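The Langat Reading

The instrument at Langat had been recording the water level for 13 years when Hendrik Ntuli was sent to close it. His instructions ran to one page. He was to take a final reading, compare it with the staff gauge, sign the log, and bring the log back to Nokgate by Friday.

He put the log down and read the last entries first.
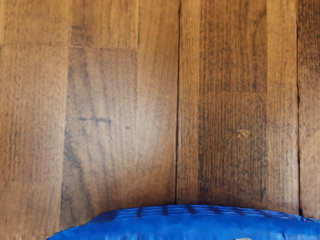
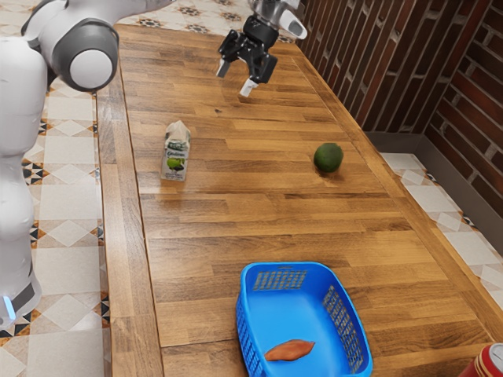 Wood in both views; the long table is in the second.

The float read 534. The staff gauge, which he checked twice from the footbridge, read 498. The difference was 36 millimeters. The permitted difference was five.

Ntuli worked through the usual causes. The float line was not kinked. The intake pipe was clear of silt. The counterweight hung free. He reset the pointer to 500, waited an hour, and found it at 536. The river had risen by two millimeters on the staff gauge in the same period.

He went back through the log. The earlier observer had signed only as Lerko, in pencil, and had noted the same difference every May. It came in the first week and left before the month was out. Each time Lerko had written the true figure in the left column and the float's figure in the right, with no remark. In the ninth year there was a remark. It said: "Grallura again."

Grallura was the next station upstream. It had been taken out before Ntuli joined the service, when the valley there was flooded for the reservoir. He had seen it on the old charts. Its datum was 36 millimeters higher than the one at Langat.

He considered this for some time. A float in a closed well responds to the water in the well. It has no means of responding to anything else.

The form had one box for the final reading. He wrote 500, which was what the staff gauge now said, and signed under it. Then he turned to the log, ruled two columns in pencil, and entered both figures.

The order said to disconnect the float. He loosened the clamp, looked at the pointer, and tightened the clamp again. He locked the hut and walked down to the road with the key in his coat.

Last updated: 6 May 2022

More short fiction
The Weighbridge
Notes Toward a Tide Table
A Clerk at Nokgate
Spare Keys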